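Folding Lessons
What I learned about jumpers by teaching a robot to deal with them
November 21, 2022 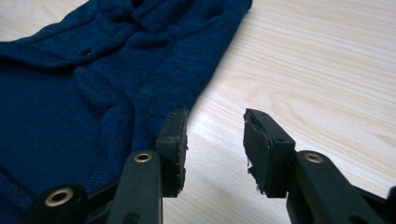

I have been folding clothes for most of my life and I thought I was quite good at it. Then I spent four days in Tramcombe with a hand-held gripper, showing a machine how to do it, and I came home doubting everything (including my towels). The idea is simple enough. You hold the gripper, you do the job with its two fingers instead of your own ten, and the recording goes off to train a robot arm. My first proper opponent was navy-blue knitwear on a pale wooden table. When it's all crumpled up like that, you have to decide what is a sleeve, what is a front and what is just a lump, and you have to decide before you close the fingers. The pads on those fingers get a hard life, by the way — the one on the right was torn and ragged along its edges and still perfectly respectable company.

The project is called Sezer, and it's run by Hannelore Fankhauser from two rooms over a carpet shop. She had 839 folds recorded before I arrived and wanted a lot more. "Go slower than feels polite," she told me on the first morning, and then she went off to make tea and left me to it.

Slower was hard! My hands wanted to flick and smooth and tug, all those little cheats you pick up from years of ironing, and a flick is no use to a robot that can't flick. By lunch I was talking to the knitwear. By teatime I'd worked out that I always start from the left, which Tariq Shaikh, who looks after the recordings, had already spotted and was too kind to mention until I asked.

Tariq used to do this by remote control, at a lab in Flaltville, sitting at a desk with a joystick in each hand while an arm across the room did the folding. He managed 443 folds in the whole of July and says his shoulders have never forgiven him. With the hand-held tool you feel the cloth drag, so you know when you've only caught the top layer. He still likes the joysticks for anything heavy, and he let me have a go with a bath towel. I folded it into something like a boot.

On my last afternoon we took the train out to Clalby, where the arm itself lives, and I watched it have a try at a cardigan. It went in from the left.

Hannelore wants 1,544 folds before she trains it again, and she's asked if I'd come back. I've said yes, and I'm practising starting from the right.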